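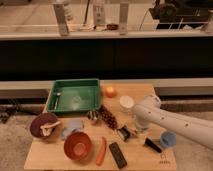

According to one reader of our first draft, a cluttered surface is just a surface with too much on it, and we should have measured the clutter by weight and been done with it. I thought about that remark for most of May, and I still disagree, so let me use this section to say why (and to own up to the parts where the reader had a point!).

Figure 3. Mixed household objects and toys on a light wooden board, with a green tray at the back.

4.2 What people mean by "a mess"

When we asked the Putwood households to talk about their messes, they hardly ever talked about amount. They talked about things that didn't belong together. A spoon in a tray is fine, everyone has a tray with a spoon in it. Put a string of beads beside the tray, and a striped ball, and a crumpled cloth next to a bowl, and now you have what one household called "a whole afternoon of sorting." I love that phrase and I've been using it at home ever since.

We collected 541 comments across the two sites, Putwood and Kaston, and I read every one of them myself, most of them twice. The word "stuff" was everywhere. So was "random." Weight came up in 5 comments, and all of those were about cast iron pans, so I don't think it gets us very far as a measure. Where the reader was right is on size: big things do get put away first, at least in the Kaston diaries, and our early coding sheet had no column for it. We added one in June 2018 and recoded everything, which was not a fun month.

Soft things gave us the most trouble. A cloth has no proper shape once it's been dropped, and people couldn't agree on whether it was lying on the table or covering it. The Lindqvist sorting scale (the one we borrowed for the pilot) treats cloth as a container if anything could be wrapped in it, and I went along with that for a while, but it made the scores jump all over the place. In the Proltiten version of the sheet we score cloth as its own kind of thing. Bowls were easier, though a tilted bowl with something in it or leaning on it still got argued over. Is that one item to put away, or two? Our households mostly said two, and they wanted the bowl emptied before it went anywhere, so that's how we score it in Section 4.3.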